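Home | Notebook | Projects | Bench Notes | Contact

Filed under: Finishes, Shop Log

December 3, 2023

Third round of shellac tests for the Haslam cabinet. The November batch stayed tacky on the inside of the doors, so I threw out what was left and mixed fresh from the Tondov flakes. 200 g of flakes to 600 ml of alcohol, left overnight, shaken whenever I walked past. Strained through an old T-shirt. A little wax at the bottom of the jar, which I left behind.

Samples A and B were sanded to 200 grit and wiped down. A got two coats with the brush, B got two with the pad. B dried faster and shows fewer ridges. A has a run near one corner — my fault, brush too full.

Rüdiger Frerichs looked at both and prefers B, but thinks the color is too orange next to the old drawer fronts. He may be right. I'll try the paler Zindum flakes next at the same strength.

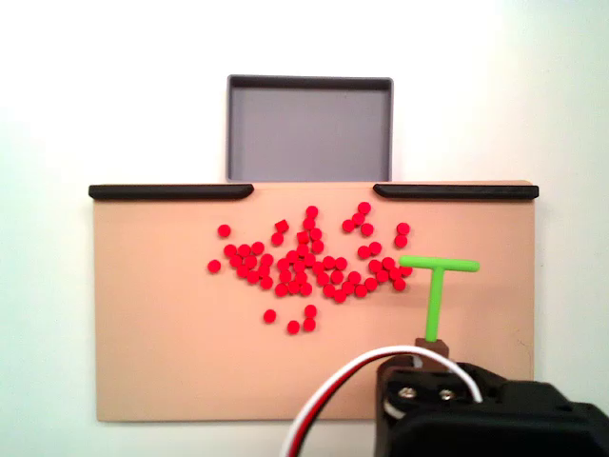 Still to do: label the new jar with the mixing date, cut more sample pieces from the offcuts, ask Haslam if the shelves get finished on both sides. Alcohol is low — one more batch at most.

We use cookies to improve your visit. Accept | Settings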